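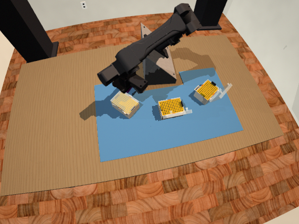

Tipps aus der Werkstatt: Spitzenboxen und Roboterarm erst am Bildschirm, dann am Tisch

Wer zu Hause oder im Vereinskeller mit einem Greifarm bastelt, kennt das ja: Man will gleich loslegen, am liebsten noch vor dem Kaffee! Ich rate trotzdem jedem, die Übung zuerst in der Simulation aufzubauen. Wir haben das in Nolldale mit Boxen für Pipettenspitzen so gemacht, und ein paar Kniffe daraus gebe ich hier gern weiter (manche helfen auch beim echten Arbeitstisch).

1. Die Unterlage ruhig halten

Nehmt eine einfarbige Matte, bei uns ist sie blau. Gelbe Einsätze heben sich davon wunderbar ab, und zwar für die Kamera genauso wie für müde Augen am Abend. Muster würde ich mir für den Boden drumherum aufheben.

2. Deckel mal offen, mal zu

Die durchsichtigen Deckel sind tückisch, von der Kante her sieht man sie kaum. Mischt also offene und geschlossene Boxen und dreht jede ein wenig anders, so wie sie nach einem langen Tag eben dastehen würden.

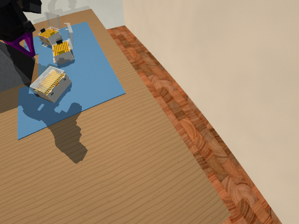 3. Schatten stehen lassen

Am Anfang hatte ich die Schatten weich gestellt, weil es hübscher aussah. Berenice Ledesma, mit der ich die Versuche ausgewertet habe, hat mir das freundlich, aber bestimmt ausgeredet. Mit den weichen Schatten kamen wir auf 81 Prozent gelungene Griffe, mit harten, zackigen auf 92. Gerechnet haben wir über 3.344 Durchläufe, der Rechner lief dafür ein paar Nächte durch.

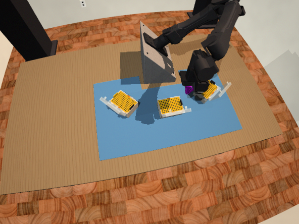

Ob das bei anderen Armen genauso ausfällt, kann ich nicht versprechen, und Lampe und Fenster reden am echten Tisch natürlich auch noch mit. Probiert es am besten mit 10 Durchläufen je Einstellung aus, bevor ihr den großen Stapel startet, das spart viel Ärger.

4. Kleine Schilder, großer Nutzen

Gebt jeder Box ein Schildchen mit kurzem Kürzel, TB3 oder TB4 zum Beispiel, schwarz auf weiß. Schräg von der Seite ist so ein Schild schnell unlesbar, deshalb gehört ein Blick von oben dazu.

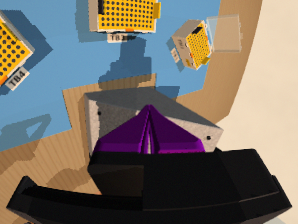
Und schreibt euch die Kürzel bitte auch ins Heft, mit Lage und Deckelstellung! Ich habe das einmal vergessen und danach einen ganzen Nachmittag in alten Dateien gesucht. Die Vorlage für unsere Tabelle liegt bei den Downloads unter „Otcombe“.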